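Ticket 200 · Compra de pinzas manuales · Estado: abierto 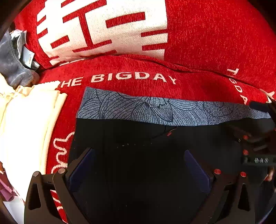 Pinza sobre tela negra, con textil rojo "THE BIGDAY" detrás.

Martes, 9:40 - Talha Yousafzai
¡Me encanta cómo va quedando el plan! Pido 2 pinzas más a Etura y 19 almohadillas de repuesto. Chaudhry también las tiene, pero tarda unos 40 días.

11:15 - Compras Vesilell
¿Las almohadillas van en este presupuesto o en el de mayo?

11:22 - Talha Yousafzai
En este, por favor - así probamos ya con telas gruesas. Falta el precio de Gilik.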